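Can a machine do the small chores yet, at home or in the shop?

hoxha_bench
Joined: November
Posted 16/02/2020

Good evening to all. English is my third language, so please be patient with me.

I have a small repair shop for sewing machines, and my brother-in-law keeps telling me that I should buy an arm to do the boring work. He means clearing the bench, sorting the screws into trays, wiping the surface at night. He saw the Trorkier arm at a fair and he is now a believer. I am less of a believer. I would like to know from people who have tried it: is there any shop chore that you have really given away to a machine and never taken back?

I do not speak of the floor. For the floor I know the answer, we have a robot vacuum at home and it is a good animal.

pallet_and_glue
Yes. Feeding blanks to the drill press. We do door knobs at Trosotwood and the arm there has fed the same blank for 2 years. But I would not call it a chore, it is production. The blank is always in the same place, because we paid to have it always in the same place. The fixture was more expensive than I like to remember.

Clearing a bench, no. I would not even try.

mirelle.k
I do not agree with the "not even try". My daughter's school club built an arm that puts away wooden blocks, and it does it well enough. Slow, but who cares if it is slow? I sleep at night, the machine can work at night. People always compare it with their own hands and then they are disappointed.

pallet_and_glue
Blocks are the easy thing. They are made to be grabbed. Give it one washer on a flat table, or a piece of thread, and we talk again.

mirelle.k
Then begin with blocks! A person also begins with blocks.

hoxha_bench
I thank you both. In my case it is much more thread than blocks. Also needles, which I do not want to have flying in the room.

Zurness_fan
Has somebody here the Zurness kitchen unit? I have ordered the small one and I am waiting since a long time. They promise it loads a dishwasher. I asked them by mail which dishwasher and they answered me with a brochure.

pallet_and_glue
That is an answer of a kind.

Kamrul Debnath
I can say something, as I spend my evenings on such things. I use a two-finger gripper that I hold in the hand, with a camera on it. You do the chore yourself with the gripper, and the recording is used for teaching a machine later. I recommend it to everyone who has an opinion on this subject, in whichever direction. After 30 tries of picking one flat washer from a smooth table, you respect your own thumb very much.

My opinion in short:

Picking up things with some height (cups, bottles, a rolled towel): possible now, if you accept mistakes.

Putting the thing down exactly where it belongs: more difficult than picking.

Wiping: looks easy and is not. The machine can follow a path over a table very nicely. To know whether the table is clean is a different question, and for me it is the real one.

mirelle.k
But why must it know? My husband does not know either. He wipes everything from left to right and it is clean at the end. Let the machine wipe the whole table every night, dirty or not.

Kamrul Debnath
For a kitchen table I accept this. For a repair bench I do not. If there is a small spring on the bench and the machine wipes the whole of it, the spring is then on the floor, and the good animal of Mr. Hoxha will eat it.

hoxha_bench
It has eaten springs before, so I am afraid that you are right.

pallet_and_glue
Exactly my point from the beginning. The machine must decide between dirt and a part. A boy in his first week in the shop also decides wrong, but he asks me.

Zurness_fan
A camera with more resolution would solve it, I think. If it compares with 1,000 pictures of a clean bench, everything different is dirt.

Kamrul Debnath
Everything different is different. If it is dirt, you still do not know. I will attach one from my own camera and you can tell me what your 1,000 pictures would say.
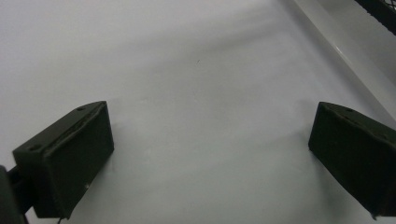 Attachments / Bench and Table Work

Kamrul Debnath
Please look a little above the middle and to the right, for the tiny dark speck on the white. Between the fingers there is only bare surface, so for the gripping part this is an easy evening. But is the speck a crumb, a metal chip, or a mark that belongs to the surface? I cannot decide it from the picture, and I have more experience with surfaces than any program that I know.

Zurness_fan
I would say dirt. Wipe it.

pallet_and_glue
I would say leave it until somebody puts a finger on it. The shading is also a trap. There is soft gray in several places, and a simple program would scrub a shadow until morning.

mirelle.k
One speck! If my kitchen had one speck I would invite the whole street. I still think you ask too much from the poor machine.

hoxha_bench
I have shown it to my brother-in-law. He says it is a speck and that I am changing the subject. For now I will buy better trays with lids, and I will ask at Trorkier if they let me borrow an arm for 4 days before I pay anything. If they say yes, I will write here again.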